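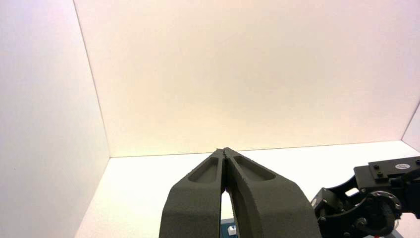 Fingertips together.

So I gave up my phone for the evenings. Not the whole day, I'm not a monk, just from supper until bed, and I've been meaning to write it up for ages because three different people have asked me how it's going (hello Mum, that's you twice).

It started in the kitchen at our flat on Dunstan Road. I'd put the pasta on, picked up the phone to set a timer, and the next thing I knew I was reading reviews of a campsite in Mornby that I have no plans to visit. The pasta was glue. We ate it anyway, with a lot of cheese, and Vaida Lepik from upstairs came down to borrow the big pan and said I looked like somebody who'd been asleep on a train.

She was right! I felt it too, that foggy thing where you've been looking at something for ages and couldn't tell anybody what it was.

The first week

Horrible. I kept patting my pocket. I'd left the phone in a drawer in the hall, under the takeaway menus, and I must have walked past that drawer every time an advert came on. I'd also forgotten how many jobs I'd handed over to it. Alarm, torch, shopping list, the bus times, what that actor's name is. So on the Saturday-ish end of things I went into town and bought a proper alarm clock, which ticks so loudly that it now lives in the bathroom with a towel over it.

I tried one of those habit apps as well, Stastance, before it dawned on me that I'd have to pick up my phone to tell it I hadn't picked up my phone. Deleted.

What I do with the time now

Mostly I potter. I've read two books since Christmas, which won't impress some of you but it's two more than I managed all last autumn. One was a fat thing about lighthouses and I loved it – the chapter on supply boats especially, all those crates of onions. I've mended the lining of my green coat. I've rung my aunt on the landline and talked for so long my ear went hot.

I also do 20 minutes of piano, badly. The one in our front room has a sticky D and I've stopped hearing it.

And I go to bed earlier, almost by accident. You run out of evening if nothing is tugging at you to stay up for it.

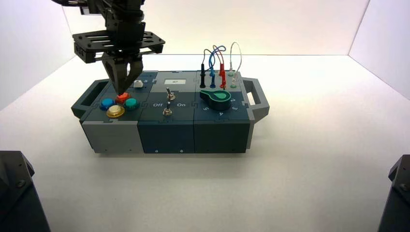
Things I still cheat on

The crossword, if I'm stuck on the last clue. Football scores. Messages from my sister, who only ever seems to be awake after ten. I let myself have five minutes in the hall, standing up, in my socks, and it's cold enough out there that I don't linger.

I've promised to keep going until March and then see. Vaida wants to join in, and she's talking about a shared supper once a week with all the phones in her bread bin. I'm bringing the pudding.

2020-01-30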